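Misaki Maruyama
Thursday, March 10, 2022

1/ So I've finally cleared off the big table and set up the color sorting activity I keep promising you all. I meant to do it over the weekend, and then the laundry happened, and then my sister called, and you know how that goes.

2/ The blocks are plain little wooden cubes, painted matte, with the corners softened so they're nice in the hand. Gemma Greco passed them on to me when her youngest started school — thank you again, Gemma! I have a whole bag but I only put out a few at a time. Red and blue to start.

3/ I went back and forth on the tray. I used to tip everything straight onto the table and spend my evenings fishing under the couch. A metal one with a bit of a rim keeps them together, and the dark liner makes the colors pop so much more than I expected. Blue plate goes up front on the left, where little hands can reach.
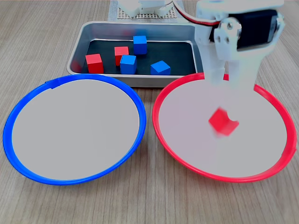

HOW WE PLAY IT

4/ Start with one block. Say the color out loud, set it on a plate, and let them do the next one. Please don't rush in if blue ends up with the reds! Mine stood there thinking for ages last time and then moved it herself — I nearly cried into my coffee.

5/ When two colors get too easy, bring in yellow. Hnat asked about green and I'd save that for another week, it gets muddled with blue in our house once the sun goes down.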